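The Dish Rack That Never Sees a Dish

By the Home and Workshop desk
September 24, 2026

Every spring the organizing people come back with the same promise. Buy the right holder and the mess will sort itself out. This March it was tape. Tape, we were told, was the problem in every workshop, craft room and junk drawer, and the cure was to stop buying tape racks and use a dish rack.

I have tried a lot of these ideas and I trust very few of them. The Drevenum, a wall rail for rolls and spools, cost me two anchors and a patch of plaster. The Skimimeck was a carousel that spun nicely until it held tape. So when a reader in Latuheru wrote in to swear by her dish drainer, I sighed and cleared a table.
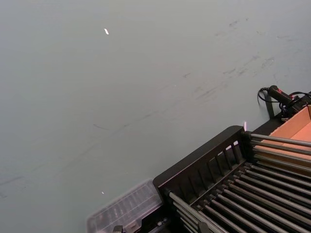 The argument for a dish rack goes like this. It's cheap, it stands up by itself, and the rods make slots that are already the right sort of width. Fine, as far as it goes. But a rack built for plates is built for things that are thin, and tape comes in whatever width it likes. On the black model, with its barred side and its gray metal rods in two tiers, I started to wonder what a person is meant to do with the lower tier at all. Small rolls go down there and stay down there. You end up tilting the whole thing to get one out, and anything on the upper tier slides toward your wrist.

Width is only half of it. Most homes own several kinds of tape, and no two kinds agree on anything. Packing tape is wide and has a fat core when it's new. Double-sided tape is often a skinny ring with a big hole. Masking tape depends on who bought it. A holder that suits one of them will be silly for the next, and the people selling holders know this, so they photograph five rolls of the same tape in five colors.
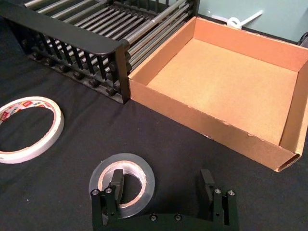 Photo: Nendel workshop pages

Put those two sorts next to each other, the clear packing roll and the white double-sided one, and you can see the trouble. The hole in one is larger than the hole in the other, and the thinner roll would wander around in any slot wide enough for its neighbor. I'd leave both flat on the table before I'd pay for a gadget to stand them up.

Then there's the box. The second half of this spring's advice was to set a low open carton beside the rack for the rolls that don't fit. I had to laugh at that - if the overflow goes in a box, why not start with the box? A cut-down carton costs nothing. It takes a roll of any width and you can see what's in it from across the room. 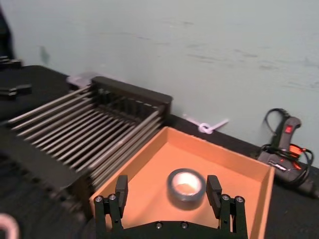
It does have limits, and I'm not going to pretend cardboard is a system. A shallow carton fills up fast. Past about 6 rolls people begin to stack, and once they stack, the roll they want is on the bottom. The corners go soft. Someone drops in a pair of scissors, then batteries, then a birthday candle, and now you own a junk drawer with no drawer around it.

Still, I know which one I'd keep. The Nendel catalog this fall runs to 172 pages, and I went through the storage section twice looking for something that beat a box with its flaps cut off. There were handsome things in it. There was a bamboo stand I'd have bought if I lived alone and owned one kind of tape.
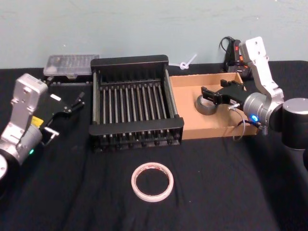 What to do if you already own the rack

Don't throw it out. A drainer with upright rods is good at holding flat, stiff things: sheets of sandpaper, envelopes, cutting mats, the lids that have lost their containers. Try it for a month with those and leave the tape out of it. If you must stand rolls in it, stick to narrow ones and keep them on the same side so the rack doesn't get tippy.

A clear box with a lid is worth having for the small stuff, the tacks and picture hooks that a carton lets slip under the flaps. Buy one size and be stubborn about it. And write the width on the inside of each tape core with a marker before you put it away, which took me less time than putting up the Drevenum and did more good.

Related stories
Wall rails, tested: what the Drevenum did to our plaster
Are drawer dividers worth the money?
The carousel problem: a second look at the Skimimeck
Letters: Latuheru readers on their pantry shelves
Six uses for an old cutting mat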